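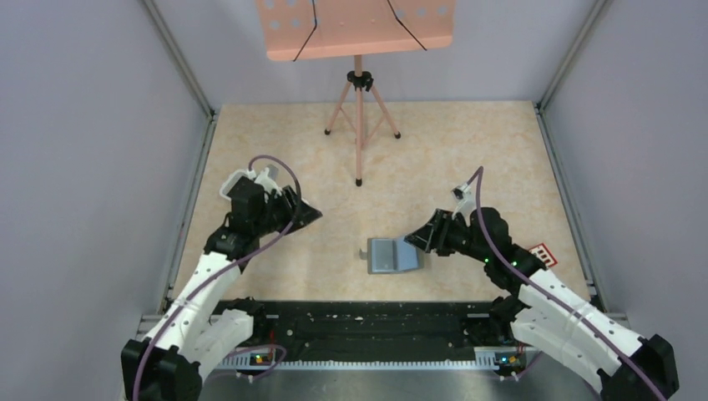
Forum Gravilia > Maison et bricolage > Pupitre rose : on le garde ?

Rechercher dans le forum... OK

hiltar_26
Bonjour à toutes et à tous ! Je range mon coin musique depuis le mois de mai (oui, je sais, je suis lente) et je tourne autour de mon pupitre pliant rose, celui avec la tablette percée de trous ronds et le trépied à embouts noirs. Je l'aime beaucoup, mais il prend une place folle au fond, et j'ai deux fils noirs qui passent en travers de la tablette. Vous le laisseriez déplié, vous ? Et le revêtement beige façon marbre, ça se nettoie avec quoi ?

pulholm
Coucou ! Moi je le replierais sans hésiter, le mien vit derrière une porte et je le sors en deux minutes. Pour le marbré, une éponge à peine humide et un peu de savon noir, ma mère n'a jamais utilisé autre chose.

lloyd29
Pas du tout d'accord pour le plier - un pupitre qu'on range, c'est un pupitre qu'on n'ouvre plus, je parle d'expérience (huit mois sans toucher ma clarinette !). Laisse-le debout, et attache plutôt les fils le long de la tige. Par contre, pour les petites choses qui traînent, il te faut un panier.

hiltar_26
Le panier, j'en ai un, le blanc ajouré. Il est pratique, mais tout ce qui est plat finit appuyé contre le bord et je trouve que ça fait fouillis. Je vous montre : 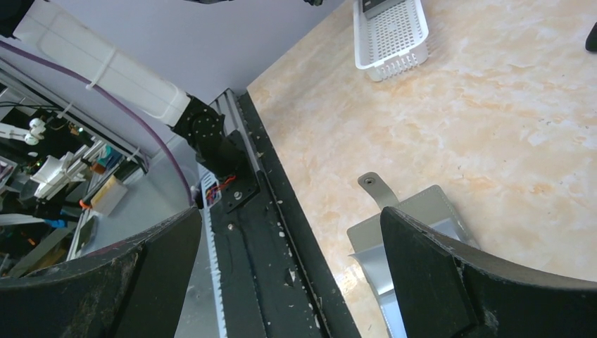

Le panier blanc sur le marbré, avec la plaque grise à languette.

pulholm
Ah mais il est très bien ce panier ! Les petits trous carrés, ça évite que la poussière s'accumule au fond. La plaque grise, par contre, je la mettrais dedans aussi, tu vas finir par rayer ton marbré.

lloyd29
Une plaque posée à plat, ça ne raye rien du tout si on ne la fait pas glisser. Je la laisserais à portée de main, quitte à coller un bout de feutrine dessous. Pulholm, tu es vraiment du genre à tout mettre dans des boîtes, avoue :)

pulholm
J'avoue, et j'en suis très fière !

hiltar_26
Bon, merci à vous deux, vous êtes adorables même quand vous vous chamaillez. Je garde le pupitre debout pour l'instant, j'attache les fils et je cherche de la feutrine. Pour le savon noir, liquide ou en pâte ?

8 réponses - 188 vues - 29 partages
Contact - © Gravilia - Haut de page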